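Shoe smell in a small entryway, what works?
Home and Cleaning > Odors and Stains

uthai_o
29 Jul 2022
We moved into an apartment in April with a tiny entry and no window near it. Everybody takes their shoes off at the door and by evening the whole hall smells. I've tried baking soda in the shoes overnight and it helps for a day at most. I don't want a plug-in air freshener, they give my wife a headache. What do people do?

Givitz
Baking soda is fine but you have to get it all back out or it cakes under the insole. Pull the insoles and wash them by hand with dish soap. Dry them flat, away from the heater. That fixed most of it for me.

asley70
Don't wear the same pair two days in a row. My work boots get a full day off and newspaper stuffed in the toes. Change the paper once before bed if they're soaked.

uthai_o
I only have the one pair for work, so that's a problem. The rack is slatted, so I figured air was getting through.
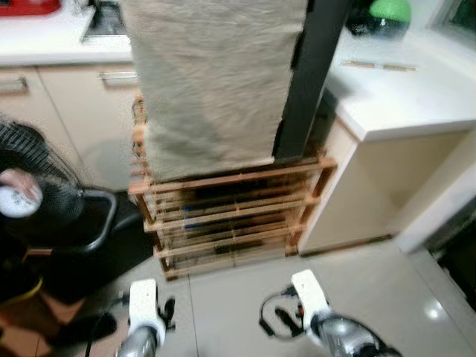 Shoe rack, tile floor

Givitz
A slatted rack is good. I'd take the cloth off the top, though. Anything draped over shoes holds the damp in.

nuanchan_k
I disagree with that. A cloth over the top doesn't do much when the front and sides are open. I keep one over mine for dust and have no smell at all. The shoes themselves are the issue.

Givitz
Depends on the cloth. A thick one hanging down over the upper shelf is going to block some air. It costs nothing to try a week without it.

Anard
Has anybody mentioned freezing them? Put the shoes in a bag, leave them in the freezer overnight.

asley70
Tried it on 3 pairs. They smelled the same once they warmed up. Cold doesn't kill much of what causes it.

Anard
Worked on my running shoes. Maybe yours were worse.

nuanchan_k
Rubbing alcohol, the 70 percent kind, in a spray bottle. Spray the inside lightly and let them dry with the tongues pulled open. Test a hidden spot first if they're leather or dyed. Wash your socks hot if the label allows it.

asley70
Seconding the alcohol. Not on suede.

uthai_o
OK. Cloth is off, insoles are washed and drying in the bathroom. I'll do the alcohol tonight and look for a second pair of work shoes when I get paid. Does the spray need to be done every day?

nuanchan_k
Two times a week is enough for me. I do it almost every night in summer.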